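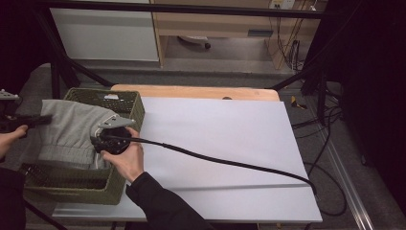

Residents of the Clevville blocks had asked for longer opening hours in the shared laundry rooms well before they asked for new machines, according to one tenant's remark at the December meeting, and the timetable published today begins with the hours.

Gelar to refit shared laundry rooms at Clevville

February 23, 2022

Gelar, the housing services company, will replace the washing and drying equipment in the shared laundry rooms at Clevville under a contract signed this month with the building owner, Belkadi. The work covers 52 machines and the pipework, drains and electrical supply serving them. It will be carried out in two phases, with the north blocks first.

From the start of the first phase, the laundry rooms will open at 6 am and close at 11 pm on all days, including public holidays. The present closing time is 8 pm. Machines will not accept a new cycle in the last hour before closing. Dryers already running at closing time will finish their cycle, and the contents can be collected the next morning.

Equipment

The new washers take a load of up to 8 kg and spin at 1000 revolutions per minute. Spin speed has been set at this level to limit vibration in the floors above, several of which are timber. Each washer stands on a separate concrete base with rubber pads. Programmes are limited to cotton, mixed fabrics, wool and a cold rinse. The wool programme uses a reduced drum movement and a slow final spin, and is the one to select for jumpers and other knitted items that would lose their shape in a cotton wash.

Dryers are of the condensing type and do not need an outside vent. The existing vent openings will be closed and insulated during the second phase. Each dryer has a moisture sensor that ends the cycle when the load reaches the selected level of dryness. Lint filters must be cleared by the user before each load; the door will not lock if the filter drawer is open.

Payment

Coin boxes will be removed. Payment will be by a card supplied by Kuken, which also provides the booking system. Residents may book up to two machines at a time. A booking lapses if the machine has not been started within 15 minutes. Coins left in the old machines will be counted and credited to the general maintenance account for each block.

Cards will be delivered to each flat before the rooms reopen. Credit on existing laundry tokens will be transferred if the tokens are returned to the Clevville site office by the end of the first phase. Tokens returned after that will not be credited.

Access during the works

Each room will be closed while its floor bases are cast and cured. Residents of a closed room may use the room in the next block, and door fobs will be reprogrammed for this purpose. Closure dates will be posted in the entrance halls. Items left in the laundry rooms should be collected before closure. Anything still on the shelves or folding tables will be bagged, labelled with the room number and held at the site office for four weeks.

About Gelar

Gelar installs and maintains shared laundry, heating and ventilation equipment in residential buildings. It has serviced the boilers at Clevville under a separate agreement with Belkadi, which is not affected by the new contract.

Enquiries about the works should be addressed to the Gelar press desk. Residents should contact the Clevville site office.

Ends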